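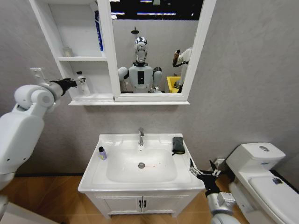

Small Bathrooms, Session 8: The Basin and the Cabinet Above It
Housekeeping Skills, Gritdale evening course. Tutor: Naledi Molefe

I love this session! A little bathroom is the best place to learn tidying, as every shelf has to earn its keep.

Start high. Open shelves in a mirror cabinet collect dust behind the bottles, so take everything down, wipe, and put the tall, slender things back first. A narrow bottle on the lowest shelf is easy to reach and easy to knock, so give it a bit of elbow room.

Then the rim. A wide, flat rim is a gift (somewhere to fold a cloth!) but it fills up fast. One small bottle on one side and a folded cloth on the other is plenty. Lift both when you wipe.

Now the bowl. Look closely near the drain for orange-brown streaks. Try a soft cloth and a little white vinegar, keep it off the chrome, and rinse well. Never mix vinegar with bleach.

Last, the doors below. Wipe round the handles, where fingers go.

For Wednesday: time yourself on your own basin. Aim for 20 minutes, shelves included, and bring your notes.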